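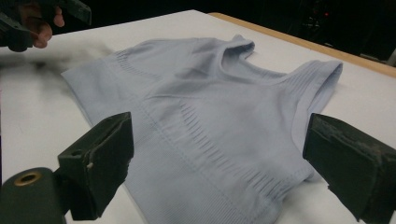
A lavender-blue knit top laid out on a white table.

Grerley Extends Shopping Guide to the Millstead Quarter

The Grerley Visitor Office has released a new edition of its printed shopping guide, which for the first time includes the streets of the Millstead quarter. The guide lists 50 independent shops and is available free of charge at the office on Kudlow Street, at the railway station and in most participating stores.

Earlier editions covered only the pedestrian zone between the market hall and the river. Shop owners in Millstead had asked for several years to be included, and the office began collecting entries in the spring. Each listing gives the address, opening hours, the languages spoken at the counter and the nearest streetcar stop.

"Visitors who come for a weekend tend to stay within a few blocks of the market hall," said Obed Dogbe, head of visitor services. "Millstead is a ten-minute walk from there. We would like more of our guests to make that walk, and the new map shows them the way."

Clothing and knitwear make up the largest group of entries, followed by household goods, books and specialty foods. Among the shops listed for the first time is Marti, a clothing store on Ropemaker Lane that has been run by the same family for three generations. Its owner, Abdul-Rahman Atinga, said the store would keep later hours through November, closing at 8 p.m.

The guide also marks 5 suggested walking routes. The shortest begins at the station and ends at the old grain exchange, where public restrooms and a seating area are open during business hours. The longest follows the canal through Millstead and returns by way of the market hall. Routes suitable for wheelchairs and strollers are shown in green.

The office recorded 3,269 requests for the previous edition, most of them made in person. Over 300 came by mail from readers planning a trip. Copies of the new edition can again be ordered by mail, with postage paid by the recipient.

Shops wishing to appear in the next edition may submit their details at the Kudlow Street counter. There is no fee for a standard listing. Corrections to current entries will be posted at the counter and included in the next printing.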